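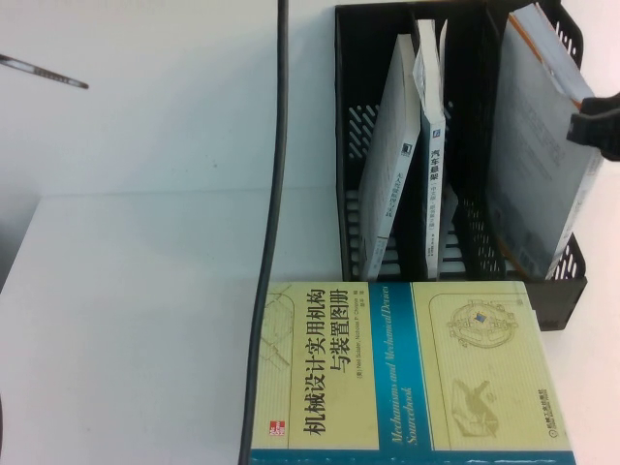
Our group chose online shopping festivals for the term project because all four of us had bought something during one last November and none of us could say afterward whether we had saved any money. Huguette Guillot bought a desk lamp and a pair of earphones, Killian Bodin bought a phone, and I bought far too many school supplies, as I always do. A good deal of what gets sold in these big sales is small and ordinary, the sort of thing we all keep near us when we study, like a black plastic file organizer with slits in its sides and a few books leaning in it. The advertisements talk mostly about phones and televisions, so we wanted to look at both ends, the big purchases and the little ones, and see whether the discounts behaved the same way.

We followed three shopping sites, Brorberg, Tritside and Manurung. Our teacher, Mr. Thierry Gaillard, suggested we keep to three so that we would have time left over for writing, and he was quite right! We made a list of 12 products that all three sites carried, and wrote down the price of each one every evening for 10 days before the sale began, then every evening while it was on. Efua Kpodo built the spreadsheet and was very patient with the rest of us when we typed things into the wrong column (I did this more than once, sorry Efua).

The part that surprised us most had to do with the price printed with a line through it, the "old" price. For the stationery and desk items on Tritside, the old price shown during the sale was higher than any price we had written down in the days before. The new price was still a little lower than usual, so it wasn't a bad deal, but the saving looked bigger than it was. On Brorberg the old prices mostly matched our notes.
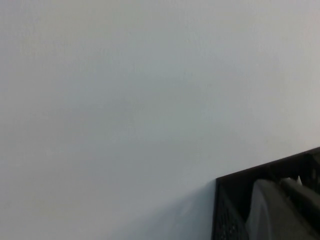 Manurung was harder to judge, since it gave part of the discount as store credit to be used later. Killian thought credit should count the same as cash, and Huguette thought it shouldn't count at all, and we spent most of one meeting on that question. In the end we put it in a separate column and let the reader decide.

We also handed out a short survey about the Wirnel phone, the most advertised item on Manurung that week. Its listed price was 3,057 before the sale and 3,000 during it, a saving of only 57, yet most of the classmates who answered guessed that it had been marked down by a great deal more. I think the countdown clock at the top of the page had something to do with this, though we didn't test that and can't prove it.

If we did the project again we would start writing down prices much earlier and include delivery charges, which we forgot completely until the second day of the sale. We would like to thank Mr. Gaillard for reading two drafts, and Nithin Bangera from the year above us for showing us how to make the charts. The full price table is attached at the back, with the store credit column on its own page.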